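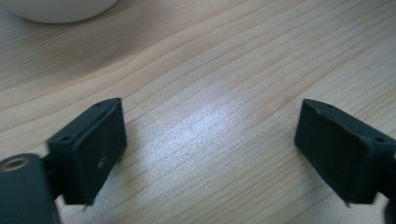 Chamado 472 — Skemora, módulo de percepção
Assunto: pose da pinça salta quando há reflexo forte na mesa
Estado: em acompanhamento
Aberto em: 17 de março

Olá, pessoal da Skemora! Antes de tudo, obrigado pela paciência com o chamado anterior, que acabou sendo um cabo nosso. Desta vez acho que o assunto é mesmo de software, e peço desculpa desde já pelo tamanho do texto.

Usamos a pinça de mão para gravar demonstrações na bancada Bautista, e a odometria visual reconstrói a trajetória depois. Em 29 das 184 gravações do último lote, a pose dá um salto lateral no meio do percurso e volta sozinha mais adiante. O log mostra sempre a mesma linha:

[tracker] WARN few inliers, relocalizing

Os saltos se concentram nos trechos em que a câmera olha para a madeira clara com o brilho da luz bem entre os dois dedos. Ali o veio some no branco, e imagino que sobrem poucos pontos para seguir. Os dedos, por outro lado, são escuros, com bordas e furinhos visíveis, e desconfio que o rastreador se agarre a eles, que andam junto com a câmera.

O que já tentamos:
Exposição fixa e mais baixa: melhora um pouco, mas as gravações do fim da tarde ficam escuras demais.
Refazer a calibração da lente: nenhuma diferença.
Voltar para a versão 3 do rastreador: os mesmos saltos, nos mesmos trechos.

Atualização
Seguimos a sugestão de vocês e ligamos a máscara estática sobre os dedos. Descobrimos que a nossa tinha sido desenhada para a pinça antiga, a da Zarkimmont, e deixava de fora a borda superior das duas almofadas. Redesenhada a máscara, reprocessamos as 29 e só 3 continuam saltando — um alívio enorme por aqui!

Ficam duas perguntas, sem pressa. Dá para mascarar também a região saturada, quadro a quadro? E o carregador poderia avisar quando a máscara não corresponde ao modelo da pinça? Envio as 3 teimosas pela pasta da Vutcombe.

Um abraço e obrigado de novo.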